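Floor Refinishing Technician - Grotumville

Olell is hiring a floor refinishing technician for residential work in Grotumville and the surrounding towns. The position is full time and reports to the site lead, Anneli Aaltonen.

The technician sands, stains and seals hardwood floors in occupied homes. Typical jobs run from one room to a full story. Duties include moisture readings before sanding, board replacement, gap filling, edge work, and application of water-based and oil-based finishes. Stair treads are quoted separately and assigned to technicians with prior stair experience.

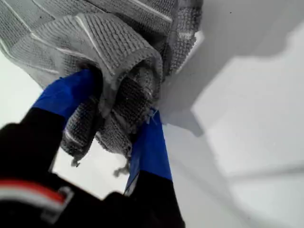
Applicants need two years of paid floor work and a valid driver's license. You must be able to lift a drum sander into a van with one other person. Experience with parquet is useful - it is not required. Work starts at 7:30 a.m. One Saturday a month is scheduled and paid at the overtime rate.

Starting pay is $3,636 a month, rising to $3,900 after 6 months. Olell supplies sanders, dust extraction and respirators. Technicians supply their own knee pads and hand tools, with a yearly tool allowance of $544.

To apply, send a work history and two references to the Olell office on Wike Street, marked "Floors". Applications close at the end of January. Selected applicants will complete a paid half-day trial on a test floor.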